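Subject: Re: [samley-kitchen] beans for the December supper

Hrefna Þorgeirsson wrote on July 5, 2022:
> Has anyone cooked dried beans in quantity without them going to mush?
> Mine split every time, and Flostby only sells them by the sack now.
> Also do we soak or not? Valeriano says not. I have always soaked.

Hrefna – quick one, on my way out. Soak. Overnight, plenty of salt in the water, more than feels right. Valeriano Carretero and I have had this fight before, he does the small black ones and gets away with it. Big white ones, no chance.

Splitting is usualy the boil. Bring them up, then right down, barely moving. Lid on but don't keep lifting it to look.
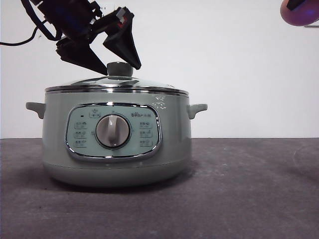
Tomatoes go in at the end, same with vinegar. I put them in early once for the Wedley lunch and we had gravel. 3 hours and still gravel.

Old beans are the other thing. If the sack has been sitting at Flostby since last year nothing will save you. Ask to see the date. The Özkan shop on the corner is pricier but they turn over fast, and he'll sell you 2 pounds to try first. Do that before you commit to a sack.

Cool them in their own water, on the table, not drained – drained is when the skins go.

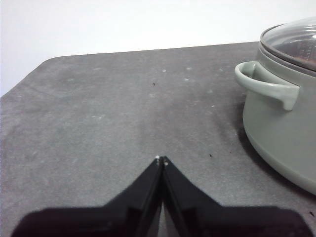
The table, gray top, white wall behind.

For quantities, I'd freeze flat in bags a week ahead, liquid and all. Thaw in the fridge the nigth before. Bay leaf yes, garlic yes, no stock cubes please.

Can somebody send me the final head count? Still have the old list. Must run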